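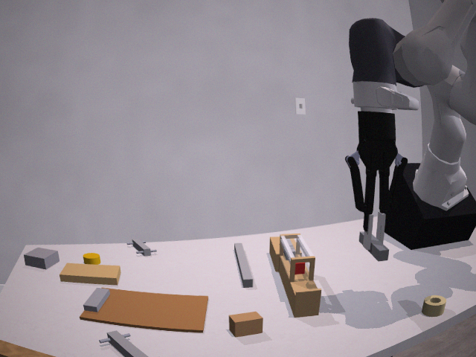
Abb. 1: Weißer Tisch mit einfachen geometrischen Teilen

Zwischenbericht zum Liederarchiv Flutura
Stondiscombe, 23. Nov. 2018

Liebe Frau Moffat,

haben Sie zunächst noch einmal ganz herzlichen Dank für Ihre Geduld, denn der Bericht kommt ja doch ein gutes Stück später, als ich es Ihnen am Telefon versprochen hatte. Dafür gibt es nun auch mehr zu erzählen!

Die Sichtung der Tonbänder aus dem Nachlass Sutherland ist abgeschlossen. Insgesamt haben wir 1408 Aufnahmen verzeichnet, von Wiegenliedern über Tanzstücke bis zu recht derben Wirtshausliedern (bei denen Struan Munro mit dem Abschreiben der Texte gelegentlich ins Stocken kam). Rund 500 davon sind inzwischen überspielt und stehen zum Anhören bereit. Die übrigen Bänder liegen beim Tonstudio Sovis, das uns beim Preis sehr entgegengekommen ist.

Sorgen machen uns weiterhin 13 Bänder, deren Beschichtung sich löst. Craig Urquhart möchte sie vor dem Abspielen gesondert behandeln lassen, und ein Kostenvoranschlag über 1000 Euro liegt vor. Wir würden diesen Betrag gern aus den Reisemitteln umwidmen, die wir nicht ganz ausgeschöpft haben, und bitten Sie dafür um Ihre Zustimmung.

Besonders gefreut hat uns der Hörabend im Gemeindesaal. Jean Crichton hatte ein kleines Programm mit Ernteliedern zusammengestellt, und schon beim zweiten Stück sangen die Leute in den hinteren Reihen mit, teils mit Strophen, die auf keinem unserer Bänder vorkommen. Drei davon haben wir uns gleich notiert, bei zwei weiteren ist die Melodie noch unsicher.

Etwas im Rückstand sind wir beim Liederheft. Die Noten sind gesetzt, aber bei den Übersetzungen der Mundarttexte fehlt noch gut ein Drittel, und auch die Rechte an den jüngeren Stücken sind erst teilweise geklärt. Den Druck haben wir deshalb auf Februar verschoben. Die Abrechnung mit allen Belegen geht Ihnen gesondert zu.

Mit sehr herzlichen Grüßen, auch vom ganzen Team
Beathag Rutherford
Projektleitung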